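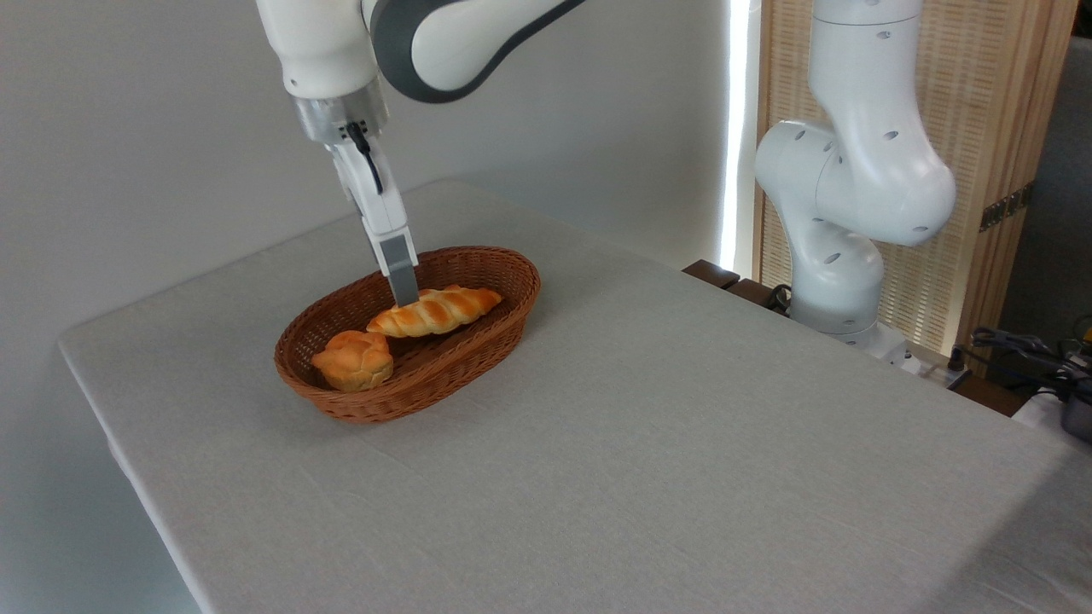
About Bumano

Bumano is a bakery and table-service supplier. We bake bread and rolls, and we deliver them to small hotels, guest houses, meeting rooms and private dining rooms, together with the baskets and cloths they are served with. The company was started by Renji Tsuji and Mogens Gunnlaugsson, who still run it.

How we started

Renji trained as a baker and worked nights for a hotel group before setting up on his own. Mogens ran the linen room at the same place. Both of them had noticed how often good bread arrived at breakfast on a steel tray lined with a paper napkin. They rented a unit with one deck oven and began supplying a single customer, a guest house with 19 rooms. The order was plaits and round buns, delivered at 5.30 each morning with clean cloths. That guest house is still on our first round of the day.

We now have 6 delivery rounds and send out 4,000 rolls and buns a week in the busy months. In winter it is closer to half that, and we use the quieter time to repair baskets and replace worn linen.

What we bake

The range is small. The plaited roll is our best seller. It is made from an enriched dough, proved overnight and glazed with egg before it goes in the oven. We make it long enough to slice for two people. The round bun is softer and paler, and is meant to be pulled apart by hand. We also bake a seeded roll called the Ruruto, a plain white roll, and a rye loaf to order.

All dough is mixed and shaped on the premises. We do not sell part-baked or frozen bread. A list of ingredients and allergens goes out with each delivery, and a copy can be sent by email to anyone who asks.

Baskets and cloths

Our standard basket is an oval wicker tray with a rolled rim. It is low enough for people to reach across a table and take something without lifting it. Customers can buy the baskets or hire them. Hired baskets come back to us on the next delivery, are brushed out, washed and dried, and are checked for broken canes before they go out again. Mogens does most of the mending himself.

The cloths come in three colours: light grey, white and oatmeal. Light grey is the one most people choose, as it goes with dark and pale wicker and does not show every crumb. We press them but do not starch them. The Matsuda range is cut for square tables and the Ternetti range for long ones, and both hang over the edge by a hand's width. Other sizes can be made up if you send us the measurements of the table.

Laying the table

We are often asked how many baskets are needed. For a table of four, one basket is enough if it is refilled. For longer tables we suggest one between every four or five people. Put the long rolls in first, across the basket, and the round buns at the ends. Leave space on the cloth for plates and butter dishes. Bread should go out shortly before guests sit down.

New customers can ask for a tasting box, which has two of each roll in it and a small cloth sample.

Working with us

There are separate teams for baking, linen and deliveries, and most people learn more than one job. We take on extra help from May to August, mainly for packing and the early rounds. A driving licence is useful for these jobs but not required.

Orders and visits

Orders for the next morning need to reach us by 2 pm. Changes to linen need two days. The bakery counter is open from 7 am until midday for anyone who wants to buy bread to take home, and baskets can be looked at then too. If you would like to speak to Renji or Mogens, please telephone after 10 am, when the vans are back.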